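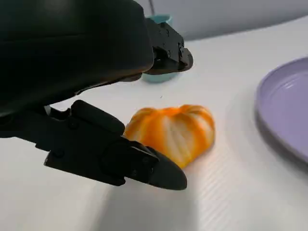
Exhibit A: the orange thing, on the white table, teal cup behind.

Re: [welholm-tables] Pumpkin or tangerine?

Picture attached, at the top if your mail program behaves like mine. I have looked at it on two screens and I am no closer. It's orange, it has lobes, and it's wider than it is tall. That describes a small pumpkin. It also describes a peeled tangerine, and my uncle.

On March 6 or thereabouts, wait, no, scratch the date. Earlier this month the Brernmont member wrote:

> For the fall place settings I'd like one small pumpkin per
> cup, six cups to a table. The Povix catalog has them, item 396,
> sold in bags of 6. Can we settle on these before the
> spring sale ends? I don't want a repeat of last year's gourds.
> Also, are we still using the teal cups or did the plain
> ones win?

Taking these in order of how much trouble they'll cause.

The teal cups. I vote we keep them. Orange next to teal is louder than I would pick for my own kitchen, but on a white table it wakes the place up, and I've sat through enough beige dinners to last me.

Item 396. Fine by me if they really are pumpkins. If they're fruit, we are buying in March for a supper in October, and I would like somebody else to open that bag.

The gourds. I said I was sorry at the time.

One request: whoever has the catalog, please read the small print under 396 and post it to the list. All of it, including the part about returns. I'll hold off on the order until then, and I'll bring two white tablecloths to the Xia Street hall in case bare tabletops are voted down again.

Please trim your quotes when you reply. Some of us read this on the bus.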